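프리넨 주민 소식지 7월호

작은 방을 나누어 쓰는 방법

안녕하세요. 3층에 사는 나즈와 하다드입니다. 지난 호에 이어서 이번에도 방 정리에 대하여 씁니다. 제 한국어가 아직 부족하지만 천천히 읽어 주시면 감사하겠습니다.

침실에 책상을 두어야 합니까?

이 질문을 여러 이웃에게서 받았습니다. 우리 건물의 방은 크지 않습니다. 그래서 많은 분이 잠자는 방에서 일도 하고 편지도 씁니다. 저도 처음 2년은 그렇게 살았습니다. 그때 가장 힘든 점은 저녁이었습니다. 침대에 누우면 책상이 보이고, 책상이 보이면 끝내지 못한 번역이 생각났습니다.

라프산 나바라트남 씨는 책상을 침대의 발 쪽에서 머리 쪽 벽으로 옮겼습니다. 누웠을 때 책상이 눈에 들어오지 않아서 잠이 편해졌다고 합니다. 옮기기 전에는 꼭 벽의 길이를 재십시오. 저는 재지 않고 옮겼다가 15센티미터가 모자라서 다시 돌려놓았습니다. 의자를 뒤로 뺄 자리는 71센티미터를 남기니까 저에게 알맞았습니다.

색에 대해서도 조금 쓰겠습니다. 어두운 갈색 나무 탁자는 방을 차분하게 만들지만, 북쪽 방에서는 저녁에 조금 무겁게 느껴질 수 있습니다. 그럴 때는 탁자를 바꾸지 말고 먼저 전등의 위치를 바꾸어 보시기 바랍니다. 저는 전등을 왼쪽에 놓습니다. 오른손으로 글을 쓸 때 그림자가 종이 위에 생기지 않습니다.
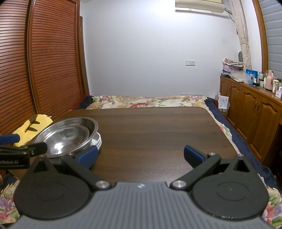
물건을 빌리고 돌려주기

1층 공동 창고에 접이식 선반과 줄자가 있습니다. 카를라 님리 씨에게 말씀하시면 빌릴 수 있습니다. 기간은 15일이고, 더 필요하시면 한 번 연장할 수 있습니다. 선반 하나에 40킬로그램 이상은 올리지 마십시오. 나사 봉투도 함께 돌려주셔야 합니다. 지난달에 봉투 하나가 없어져서 아직 찾고 있습니다.

사용하지 않는 의자나 전등을 이웃에게 주고 싶은 분은 창고 문 옆의 종이에 호수와 물건 이름을 적어 주십시오. 복도에 그냥 두시면 안 됩니다.

다음 호에는 탄비르 바지와 씨가 창문 틈과 커튼에 대하여 글을 씁니다. 질문이 있는 분은 139번 우편함에 쪽지를 넣어 주십시오.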